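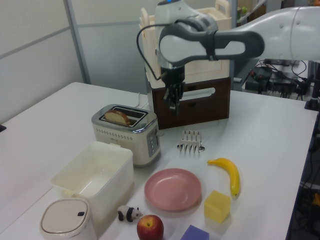 Two-slot toaster, cream, with the stacked crates behind.

Night train FAQ: Drelletbridge to Platley

Quick answers to the stuff that keeps landing in the inbox. Fan-run page, not the railroad. If it's money or a complaint, go to Vulter Rail direct, we can't see your booking.

Which train is this about?

Number 786, the overnight. Leaves Drelletbridge late evening, gets to Platley in time for breakfast, calls at Sandu in the middle of the night. The day trains have different rules for bags and refunds so don't go by this page for those.

How early can I book?

100 days out for berths. Seats open later, usually, and not on a fixed day. Lower berths go first, then the two-berth rooms. In June and over the school breaks check the first morning if you can.

I'm on the waitlist. Can I board anyway?

No. Waitlist is not a ticket. If it doesn't clear by the time the list is posted you get your money back automaticaly, same card. People do board and try their luck with the conductor. Sometimes there's a no-show, sometimes you're standing in the vestibule at 2 a.m. and get put off at Sandu.

When is the list posted?

Evening of departure, on the board by the gates and in the app. The app is faster. The board has the coach letters wrong now and then, go with the app.

Someone is in my berth. What do I do?

Show them your ticket first. Half the time it's the wrong coach, C and G look alike on the printout. If they won't shift, get the attendant, don't argue it out in the aisle. Attendant sits at the Platley end of each sleeping coach. You are not obliged to swap, even if asked nicely.

Can I swap berths if I want to?

Sure, within the same coach, once tickets have been checked. Tell the attendant so you get woken for the right stop.

Upper or lower?

Lower: easier, bag goes under you, but people sit on it until lights out. Upper: quieter, warmer, no window. The ladder is steep. Bad knees, book lower and pay the extra.

What time are lights out?

10:30 p.m. in the open sleepers. Private rooms do what they like. Reading lights stay on all night.

How much luggage?

Two bags plus a small one. Under-berth space is 16 inches high, measured with a tape, so hard-shell cases go in flat or not at all. Bigger stuff in the rack by the door. Take anything valuable up to bed with you.

Can I bring a bike?

Folded and bagged, yes. Full size needs a baggage car slot and there aren't many. Call, the website won't sell you one.

Is there food on board?

Snack cart until 10, then nothing till coffee in the morning. Cart takes cards but the reader drops out after the river so have some cash. There's hot water at the end of every coach. Bring noodles. Platform stall at Sandu is closed when we come through, has been for ages.

Are there outlets?

One per bay in the open coaches, two in the rooms. Newer coaches have USB too. No cooking or heating appliances, it trips the whole coach and the attendant will not be pleased.

Are sheets included?

Yes in a berth: sheet, pillow, blanket. The blanket is thin. Seats get nothing. Towels in private rooms only.

Is there a shower?

No. Platley station has them on the lower level, next to the lockers. Pay at the turnstile. Bring your own soap.

How do I cancel?

App or counter. More than 48 hours before departure, full refund minus the booking fee. Inside that, half. After the list is posted, nothing, unless the train itself is canceled or badly late. Keep screenshots.

The train is late. Do I get anything?

Maybe. Vulter has a claim form, link is at the bottom of their app under Help. Need your ticket number and the actual arrival time. They take weeks. Miss a connection on the same booking and they have to put you on the next one, seperate bookings and you're on your own.

Can I get off at Sandu with a Platley ticket?

Yes but tell the attendant or you won't be woken, and the rest of the ticket is gone. No break of journey on 786.

Kids?

Under five free if sharing your berth. Own berth, child fare. No unaccompanied minors overnight.

Pets?

Private rooms only, in a carrier, add it when you book. Guide dogs anywhere, free.

Which side for the view?

Right side heading to Platley, last hour or so. Sun comes up over the reservoir if you're running on time.

My question isn't here.

Use the form. Put your coach letter in if it's about a coach. Replies slow in summer.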